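## Logging an NIL deal in Zurkix

Athletes at Flerkwood must report any deal worth $200 or more before the work starts. The steps apply to cash and to free product.

1. Sign in and open **Deals > New**.
2. Enter the sponsor's legal name as it appears on the contract. For Balogun deals, use the parent company, Felier.
3. Pick an activity type. Autograph sessions are code 16. Social posts are code 291.
4. Enter the total value. For product, use the retail price before tax.
5. Upload the signed contract as a single PDF. Scans must show every page, including blank ones.

If the deal pays in installments, enter the full amount in step 4 and list each due date under **Schedule**.
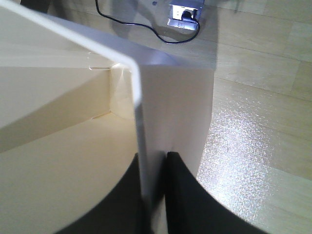
6. Check the box for school marks if a logo or team uniform will be used. The form then asks for a license number.
7. Select **Submit**. Status changes to *Pending*.

Error 601 means the start date is earlier than the signing date. Correct the date and submit again. Do not open a second record for the same deal.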